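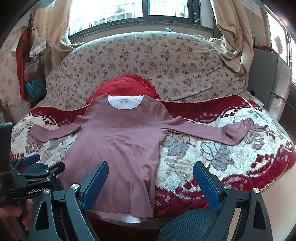

How should a long-sleeved top be folded so that it fits a standard drawer?
Lay the top flat and face up, fold each side toward the center with the sleeve turned back down along the body, and then fold upward from the hem in thirds.

Drenddale Residents' Forum > Household and Laundry > Folding standards for long sleeves

Posted by: Housekeeping_Desk
The question above is received by the Housekeeping Desk every August, when new residents arrive at Drenddale and find that the drawers are shallower than those they have at home. The answer is taken from our printed guidance sheet. Residents are invited to comment below before the sheet is revised. Please keep replies to the subject of folding and storage. Questions on laundry room hours should go to the Laundry Hours thread.

Posted by: T_Bukhari
Thank you for opening this for comment. I have followed the sheet for two years and find it satisfactory for cotton shirts. My difficulty is with layered items. When a top is worn over a white inner shirt, many residents take both off together and fold them as one. The sheet is silent on whether this is acceptable. I would recommend that it be permitted, as the two pieces will be worn together again and the drawer is easier to keep in order.

Talha Bukhari, Satti House

Posted by: Illell_Linens
I must respectfully disagree with the previous post. Two layers folded as one produce a thick bundle that does not stand upright in the drawer, and the inner layer creases at the collar. At Illell House we ask that layers be separated before folding. It takes less than a minute.

Posted by: T_Bukhari
I accept the point about thickness. I do not accept the point about creasing. If the inner hem is pulled straight and the collar smoothed before the first fold, the result is the same as for a single garment. The problem arises when residents leave the inner layer bunched at the waist.

Posted by: S_Arain
I would like to raise the matter of the surface. The sheet says "a clean, flat surface," and for most of us that is the bed. A bed with a plush blanket on it is not a firm surface. The fabric grips the blanket and the sleeves are hard to align. I have begun placing a large tray under the body of the garment, and my folds are noticeably straighter – although I recognize that not every resident owns such a tray.

I would also suggest that the sheet mention tops with a flared hem. If the sides are folded in at the same width from shoulder to hem, the flare sticks out at the bottom. The lower corners need to be turned in slightly first.

Shazia Arain

Posted by: Housekeeping_Desk
The remark on flared hems is noted and will be included in the draft. With regard to surfaces, the Desk does not wish to require any equipment. The wording may be changed to "the flattest surface available."

Posted by: derik_block_4
Is there any reason we cannot simply hang long sleeves? Derik Block has hooks on the walls in every room. I hang nearly everything and have had no complaints.

Posted by: Illell_Linens
Hooks are suitable for outerwear and for items to be worn the next day. A knit top left on a hook for a week will stretch at the neck or shoulder, depending on where it is hung. Hangers are preferable, but the closets in the older blocks will not hold a full set.

Posted by: derik_block_4
Mine have not stretched. I would ask that the sheet list hooks as an option and leave the choice to the resident.

Posted by: S_Arain
I am inclined to support that request for woven fabrics only. On a separate point, stray threads should be trimmed with scissors before a garment is put away. I pulled one at a cuff last winter and opened a seam nearly to the elbow.

Posted by: Housekeeping_Desk
The following changes are proposed for the revised sheet:

Layered garments may be folded together if both layers are smoothed first. Residents of Illell House should continue to follow their own house guidance.
The lower corners of a flared hem are to be turned in before the sides are folded.
Hooks may be used for woven garments and outerwear.
Loose threads are to be trimmed and not pulled.

The print run will be 2,000 copies, of which 200 will be held at the front office. Objections may be posted here until the end of the month.

Posted by: Illell_Linens
Our objection to the first item stands, and we ask that it be recorded.

Posted by: Housekeeping_Desk
It has been recorded.

Posted by: T_Bukhari
Could the sheet be printed in larger type this time? The copy inside my closet door cannot be read without moving a lamp.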